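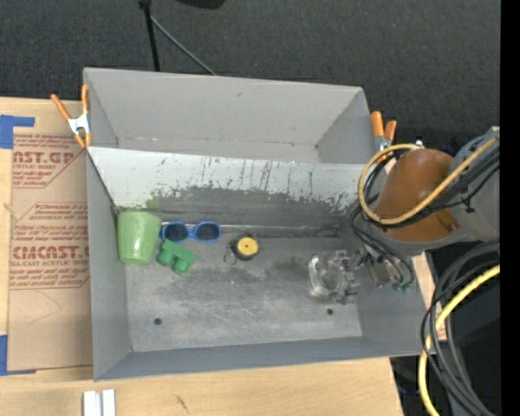
Fig. 2. Open bin with two sections.

Section 4. Recording a talk show with Retell

Retell saves broadcast programs from your Plomov receiver so you can watch them later. Finish the network set-up in Section 2 before you begin.

1. Press Guide on the remote and find the show. Late-night shows that start after midnight are listed under the next day.
2. Highlight the title and press the red key. A clock icon appears beside it.
3. Choose One Episode or Whole Season. Whole Season skips repeats unless you turn on Keep Repeats.
4. Open Timing and set End Late. Live shows often run over, and the last guest or the closing song is the part most often lost.
5. Press OK to save.

Note: The receiver has two tuners. If you ask for a third program in the same time slot, Retell shows a conflict screen. Pick the one to drop, or choose Find Another Showing.

Finding a guest

1. From the Retell menu, select Search, then People.
2. Enter a last name. Results come from the Flerkport listings, which are updated overnight.
3. Select Follow to record every interview with that person.

Note: Guest line-ups change at short notice. A followed guest who is added on the day of broadcast may not be picked up.

CAUTION: Do not unplug the receiver while the record light is on. The program in progress will be lost and the drive may be damaged.

CAUTION: Deleting a season also deletes episodes marked Keep.

Music performances on some shows are blocked from playback after two days. The receiver displays "Not available" and moves to the next segment.

Prokopenko remotes: hold Menu in place of the red key.

Text by Alby Partington. Revised August 15, 2021.

4 comments | 2 shares

We use cookies to remember your settings. Accept | Manage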